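Where Does the Dust Go? Dust on Everyday Surfaces in Hayes Hall
Environmental Studies project report, group 4
Final version (submitted through Polari)

Why we picked this

Everybody in the dorm complains about dust. Our first idea was air quality in general but that was way too big and the good sensors were all checked out until March. So we went smaller. Question: does dust build up faster on some kinds of surfaces than others, and does the floor you live on matter?

Our guess going in was that lower floors would be worse (closer to the street, more shoes) and that rough or woven stuff would hold more than smooth stuff.

Background

Indoor dust is a mix. Fibers from clothes and bedding, skin flakes, soil that comes in on shoes, hair, bits of paper, pollen when the windows are open. The share of each depends a lot on the building and who lives in it. Fibers are the part you can usually see without a lens.

Dust settles because of gravity but it stays because of other things. Static is one, especially in winter with the heat on and dry air. Roughness is another – small particles drop into gaps and a light wipe goes right over the top of them. Anything a bit greasy from hands also holds on to it.

What we did

We put out sample cards in rooms and hallways on all floors of Hayes, 235 cards total. Each card had one material glued to it: smooth plastic, painted wood, cotton cloth, or nylon mesh. Cards went on a shelf or the top of a dresser, away from vents. People were asked not to touch them or clean around them. They stayed out for two weeks.

After that we collected them in lidded boxes and did two things. First a tape lift (press clear tape on, peel, stick on white paper). Then a rating from 0 to 5 by two people who didnt know which floor the card came from. If the ratings were more than one apart a third person rated it.

We also weighed cards before and after on the lab balance. This did not go well, see Problems.

Results

46 cards were lost, thrown out or had something spilled on them. That left us with 189 to rate.

Mesh was the highest on every floor. Cotton second, pretty close behind. Painted wood and plastic were both low on the tape lift, but plastic cards looked dustier before we did the lift. We think the shine makes it easier to see.

Floor level mattered less than we thought. First floor was a little higher, second and third basically the same, and then the fourth floor came out higher than both of them. Did not expect that. The laundry room is on four, so lint is our best explanation. The tape lifts from up there had a lot of blue and gray fiber. We did not test this further, ran out of time.

Hallway cards were dustier than room cards for all materials. Makes sense, more people walking by. The worst single card was mesh, hallway, right next to the stairs.

Surface texture

Color gets mixed up with texture really easily and we should of planned for that. Our mesh was black and our plastic was white. Pale dust shows on black, dark fibers show on white, so the "looks dusty" score is partly just contrast. The tape lift avoids this because everything ends up on the same white paper. For a repeat we would use one color for every material, maybe a light gray where both kinds show up some.

The other thing with mesh is the depth. Drukora, the tape brand we used, is fairly stiff and only touches the top of the weave. Whatever was lower down stayed there. So our mesh numbers are probably too low, and mesh was already the highest. 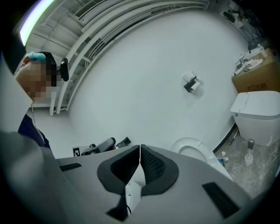
Fig. 1. Dark mesh texture against light gray.

Problems

Weighing. The balance drifted and the cards took up moisture from the air, so some cards got lighter over two weeks. We dropped all of the weight data.

Rating is subjective. Two raters agreed most of the time on the low cards and a lot less on 3 vs 4.

Windows. We asked people to write down when they opened them and almost no one did.

One dorm, one season. Cant say much about other buildings. We wanted to include Niltport House across the road as a comparison but did not get permission in time.

Cost

Total spent was $9.17 over our limit, mostly extra tape and the second pack of nylon mesh. Boxes were borrowed from the lab.

What we would do next

Put cards inside and outside the laundry room. Use a soft brush or small vacuum with a filter for the woven materials in place of tape. Leave half of the cards out for four weeks to see if the build-up keeps going at the same rate or levels off. Also start earlier – we collected the last box on a Sunday night and rated until late, and the ratings from that batch are probably the weakest ones.

Raw ratings are in the spreadsheet (tab 2). Tab 1 is the old version, ignore it.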